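Plodance Workshop Letter
1/30/20

We use cookies to remember your newsletter preferences. By continuing to read you accept this. Manage settings

Bench notes: pad care on the hand-held grippers

The Jivetby grippers have now passed 2,983 logged grasps on the first set of pads, and the service interval has been changed. Pads were inspected every 20 sessions. From February they will be inspected every 11. The old figure came from work with cardboard and cloth, which put little wear on the pad face. Glass is different. It shows residue, it slips at low grip force, and a pad with a raised edge can mark it.

The inspection goes as follows. Open the fingers fully and hold the tool with the pads facing a plain light surface. Check that both faces are at the same angle to the centerline. Wipe each face with a lint-free cloth and isopropyl alcohol, let it dry, and close the fingers slowly on a strip of paper. The paper should resist evenly when pulled from either side. If it pivots, one pad is seated crooked or has worn at a corner. Swap pads as a pair, never singly.

Screws go into the brass inserts by hand until they bottom, then a quarter turn with the short driver. Do not use the powered driver. An insert that has been overheated or overtightened will turn in the plastic, and the whole arm then has to be reprinted. Reinhold Kasten has reprinted two since the fall and would like to stop. Spare arms are in the Feltia drawer, bin 148, already fitted with inserts.

Check the linkage last. Work the fingers from open to closed several times and feel for a step in the travel. A step near the closed end usually means grit at a pivot. Blow it out before reaching for oil -- oil collects dust, and on glass jobs it ends up on the workpiece.
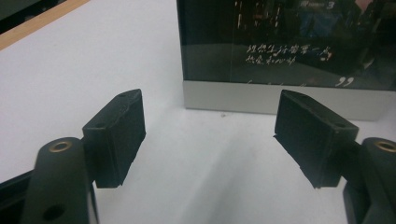
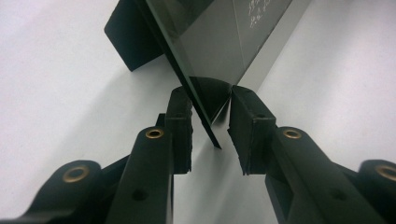 Residue on the pads is the main cause of a bad grasp on glossy stock, and it is hard to see on black material. Tilt the pad under the bench lamp and look across the face. The texture should be even from edge to edge. Corners need the most attention, as with the pad that has a small lip at its lower corner, where the edge looks slightly chipped. An edge like that gets trimmed flush or the pair gets replaced before the tool goes near a glass face. When approaching a sheet by its bottom corner, with one pad on each side, bring both in slowly and keep the faces parallel to the glass. Contact from one side first will push the sheet off its line. Handwriting on the glass should stay clear of the pads and the alcohol.

The Margaritis units use a different pad mount and stay on the 20-session interval for now. Enter every inspection on the tool's card, including those where no part was changed.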